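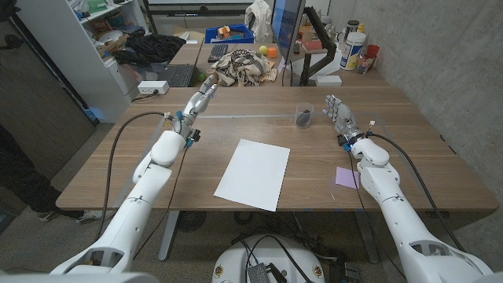

How to Shop for a Robot When You Don't Own a Bank

Suppose your school wants a robot. Suppose, even more wildly, that the grown-ups have said yes and handed you the shopping list. Congratulations. You now have a job called equipment planning, and it comes with a spreadsheet.

Most people start by thinking about the arms. Arms are the exciting part. They are also the part that eats the money, especially if you want hands on the end of them with proper fingers. A hand with fingers has lots of tiny joints, and every joint needs something to pull it, something to measure it and somebody to fix it when it sulks.

So the first question on your list should be a dull one.

What is it supposed to do?

If the robot only has to lift boxes, it can have a simple pincher, like a crab. Crabs have managed very well for a long time. If it has to pick up a sheet of paper from a flat table, you have a harder problem. Try it yourself with mittens on. Paper is thin, it slides, and it doesn't care about your budget.

Veronika Lanz plans the equipment for a workshop called Girkley, and she makes everyone write down nine jobs for a new robot before she will open a catalog. If they can only think of "wave at visitors," they get a flag.

One arm or two?

Two arms cost more than one. You probably guessed that. But one arm can't hold a cup still while it puts something inside, so you may end up buying a clamp, then a better clamp, then a second arm anyway. Planners call this "paying twice." Your family may have other words for it.

The boring stuff

Now for the things people forget, which is nearly everything:

A table that doesn't wobble.
Cables. More cables. Somewhere for the cables to go, or they will pick a place themselves.
A computer and a screen.
Power strips.
Shelves, for the boxes of things you will be told never to throw away.
Things to practice on. Paper, plastic cups, sticky notes and tennis balls are all good, and they are the only items on the list you can afford with pocket money.

At Girkley, the first plan had 18 lines on it, and eight of them got crossed out. Tape was crossed out too, by accident. Tape went back on very quickly.

New, used or borrowed?

A new robot comes with instructions and somebody to call. A used one costs less and may come with a mysterious noise. Borrowing is cheapest of all, until you have to give it back just as you've gotten good at it. Ask how much spare parts cost before you choose. Fingers are a popular thing to break.

Save some for later

Keep part of the money in a line called "repairs." It will look silly sitting there with nothing next to it. Other people will suggest spending it on stickers. Be firm.

Your turn

Pick a job you hate doing at home. Write down every single thing a robot would need to do it, including the table. Then compare your list with a friend's and see who forgot the power strip.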